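Pickering Shared Workshop
Two-Hand Table Robot Build – Minutes of the September Meeting

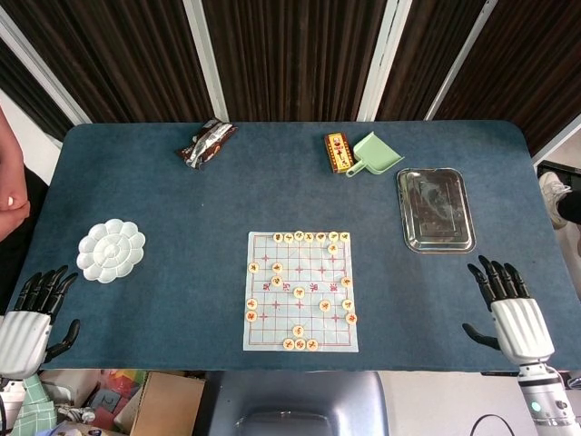
Present

Elīna Raudsepp (chair), Adwoa Gyamfi, Nii Bonsu, Preben Þórarinsdóttir, Bernadette Lebrun (minutes)

Apologies: none received. Nii arrived during item 2.

1. Minutes of the last meeting

Accepted with one correction. Preben asked that "the robot can set up a game" be changed to "the robot has been seen to move a piece." Elīna thought this was petty. Adwoa said it was the difference between what we have and what we keep telling people we have. Changed as requested.

Matters arising: the door code has been changed. The new one is on the card inside the tool cabinet, which you need the door code to reach. Elīna to send it round.

2. State of the build

Elīna reported that both arms are mounted and both hands open and close on command from the laptop. The thumbs now move separately from the fingers. She considers the mechanical side finished apart from cable routing.

Preben did not agree that it was finished. The right thumb still drifts when the arm is held low over the table for any length of time, and the drift is always toward the board. Elīna said it was within what the controller could correct for. Preben asked whether the controller was correcting for it. It is not, at present.

Adwoa asked what the green light on the right arm means. Elīna said it means the arm has power. Adwoa said she had been treating it as "safe to reach in" and suspected she wasn't the only one. Agreed that it does not mean that, and that a note saying so goes on the wall by the switch. Bernadette to write the note.

The cable behind the right arm was raised again. It still runs across the floor. Nii said he would clip it down before the next session. The minutes of the last two meetings also say this.

3. The xiangqi task

Long discussion, shortened here.

Elīna's plan remains that the robot should pick up a named piece and put it on a named point of the board, using either hand. She showed her results with the Millico vision software, which finds the grid and reads the characters on the discs. She says it picks the right piece out nearly every time in good light.

Preben asked what "nearly every time" meant in numbers. Elīna did not have the log with her. Preben asked that item 3 not be recorded as progress until the log is circulated. So noted.

Adwoa questioned the choice of game. The pieces are flat discs, they sit low on the sheet, and when they stand close together along the back rank there isn't much room for a fingertip between them. She has watched the hand try to take one from the middle of a row and considers it the hardest case we could have chosen. Elīna said that was a reason to do it. Adwoa said it was a reason to do it second.

Nii asked whether the robot is supposed to play. Elīna said no, it only has to place pieces. Nii said the workshop newsletter says it plays. Elīna said the newsletter was written early. Bernadette, who edits the newsletter, said she had printed what she was sent.

Agreed wording from now on: "a robot that moves game pieces when told to." Preben would like "sometimes" in there. Not agreed.

The test for next time was set as follows, after some bargaining:

– One piece, standing clear of the others, moved to an empty point.
– Three attempts with the left hand, three with the right.
– Nobody touches the table, the board or the robot during an attempt.
– A piece that lands between points is a miss, even if it is close.
– All attempts are written down, including the ones where "it was just warming up."

Elīna objected to the last line as worded. It was left in by show of hands.

4. The board sheet

Nii pointed out that the board is a thin sheet lying loose on felt and that it will slide if a finger drags on it. If the sheet moves and the software does not look again, every point after that is wrong by the same amount. He would like it fixed down.

Elīna said the software does look again. Preben asked how often. Once, at the start of a run. Elīna said it could be made to do it before each move, at the cost of some waiting.

Options raised: double-sided tape (Adwoa against, it will wreck the felt), a heavier board (nobody has one), small weights at the corners (Preben against, one more thing for a hand to hit). Nii offered to cut a shallow plywood frame for the sheet to drop into. Agreed to try the frame. Elīna to change the software as well, so that we are not relying on the frame.

5. What is on the table

Adwoa had asked for this item. Her view is that the table collects things. The flower-shaped palette and the steel tray have been used for sorting trials, so they have some claim to be there. She was less sure about the mint-green dustpan and could find no argument at all for the snack bag.

Elīna said a bit of clutter is useful, as a home is never tidy and the robot should cope. Preben said that would be a fair point once it could cope with a tidy table, and that we should not call it a test condition when it is somebody's lunch. Nii said the steel tray worries him more than the bag. It is shiny, and he thinks reflections off it could throw the camera. Elīna has not seen this happen. She has also not looked for it, and agreed to run the software with the tray on the table and again with it off, and to keep both results.

Agreed for the time being: for any attempt that is going to be counted, the felt is cleared of everything except the board and the pieces. For open practice, clutter is allowed, but food and food wrappers go in the trash.

6. People near the table

Preben raised standing positions. When the arms are powered, people tend to drift in and stand right at the sides to get a better view. There is no line on the floor. He would like one.

Adwoa supported this and would like the stop button moved to where the person watching can reach it. At the moment it is next to the laptop, so the only person who can stop the robot is the person who has just told it to do something and is looking at the screen.

Elīna said the arms are slow. Preben said they are slow because of a setting, and that settings get changed. He asked who changed the speed in the last session. Nii said he had, briefly, and had put it back. Preben asked whether he had written down what it was before he changed it. He had not, but was fairly sure.

Agreed: tape line on the floor, stop button on a longer lead, speed setting written on the whiteboard and not changed without two people present. Preben to do the tape. Adwoa to do the button.

7. Money

The Selusum finger pads were discussed. Elīna would like a full set for both hands at 400 dollars. She says the softer surface will grip the edge of the discs better than what is on there now.

Adwoa asked whether anyone had tried the cheap version first, meaning a scrap of rubber glove on one fingertip. Nobody had. Preben said he would be slow to spend that sum on pads for a thumb that wanders, and that the maker's clip shows the pads picking up a foam ball, which he could do with a sock.

Nii was in favor of buying one hand's worth. Bernadette pointed out that Selusum does not sell one hand's worth.

Not approved. To come back after the rubber glove trial. Elīna asked that her disappointment be recorded, and it is.

The old Warnix power supply is still humming. It has not gotten worse. Nii thinks it is the fan and will open it up, unplugged, with someone else in the room.

8. Open evening

The workshop has offered us 10 minutes at the open evening for a demonstration. Elīna wants to accept. She would run the piece-moving live, with visitors naming the piece.

Preben said letting strangers choose the piece was asking for trouble, given item 3. Adwoa said a live demo was fine by her as long as we say beforehand how often it misses. If we won't say that, she would prefer to have it sitting there with the power off and somebody standing next to it who can answer questions.

Nii suggested recording a good run and showing that. Preben asked how many bad runs would be left out. Nii said, well, the bad ones. Dropped.

Decision put off until the results from item 3 are in. Elīna to tell the workshop "probably," and to use that word.

9. Any other business

The chair at the near edge of the robot's table is to be left there. People keep borrowing it for the saw bench.

Adwoa would like someone other than Elīna to learn how to start the thing up from cold. Bernadette volunteered, on condition that the steps are written down and that "then jiggle it" is not one of them.

Actions

Elīna – circulate the vision log; make the software find the board before each move; run with and without the steel tray; send round the door code; write the start-up steps; reply to the workshop about the open evening
Nii – plywood frame for the board; clip down the cable; look at the Warnix supply
Preben – floor tape; score sheet for the attempts
Adwoa – stop button lead; rubber glove trial
Bernadette – note about the green light; correct the newsletter

Next meeting: October, same room, after the attempts have been run. If they have not been run there is not much point in meeting.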